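Filed under: Home & Garage / Clear-outs

Candstead garage clear-out, December

Last bits from the big metal bin before new year. Quick post — typing this inbetween loads.

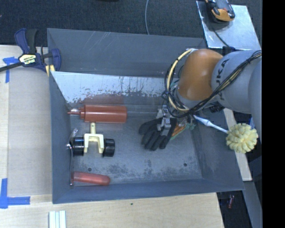
Got 17 things sorted so far, rest can wait. Black work glove stays, need it for the yard. Squeeze bottle, red-brown one, goes back on the shelf. Scrub brush with the loopy yellow head — keeping, obviosly. More pics when I get a minute.

Lowri Ruddock

3 comments | 48 shares
Contact | Back to top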